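Workshop tips: trying out grippers before you commit

I get asked a lot how I pick a gripper, mostly by people who have already bought the wrong one (hi, Prys!). So these are my notes from a long August of swapping fingers, arms and cameras, written up while I still remember them.

1. Try it in simulation first
I know, I know, you want to bolt the thing on. But a simulated table lets you swap three sets of fingers before lunch, and a dropped cup costs you nothing. I ran 600 grasps on the Drallgate fingers and 600 on the Yorath ones without once getting up to sweep the floor. Save your settings file under a new name every time you touch friction!

2. Keep the objects boring and the same
Pick a handful of things and stick with them. Mererid Jenkins changed her test objects halfway through and ended up with 1,211 runs she couldn't compare to anything, poor woman. Mine are kitchen stuff: cups, a tray, a few flat things that are a pain to pick up.

3. Cups tell you a lot
A cup is my favorite test. Go for the rim and you find out how well the fingers line up, go for the side and you find out how hard they squeeze. Tapered cups are meaner than straight ones. Start slow, lift just clear of the table, and hold for a count of five before you move anywhere.

4. Look through more than one camera
A view from close to the fingers is great for the last inch and pretty hopeless for anything else. A wider view shows you the elbow, and the elbow is what knocks things over (ask me how I know). I set the close one up first, then move the wide one until I can see the arm and the cup together.

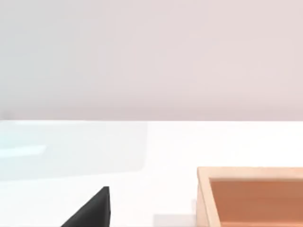
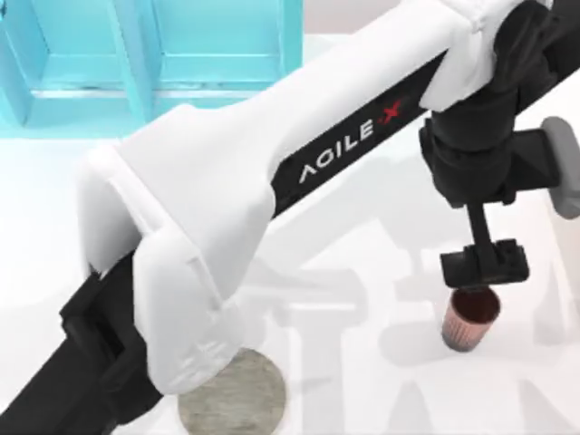
5. Watch out for white on white
Pale tabletops wash out cheap cameras. Dark fingers show up nicely against them, pale ones don't, so if your fingers are light gray wrap a bit of black tape near the tips. Turn the exposure down a notch too.

6. Change one thing at a time
New fingers OR new controller, never both in the same evening. I broke this rule with the Mona controller and spent until 2 a.m. blaming the wrong part.

7. Write down the misses
I had 19 bad grasps in my last batch and 14 of them were the same approach angle. I'd never have spotted it from memory. A plain notebook is fine, mine has coffee on it.

Next up is the Fastow wrist, once Iolo gives it back.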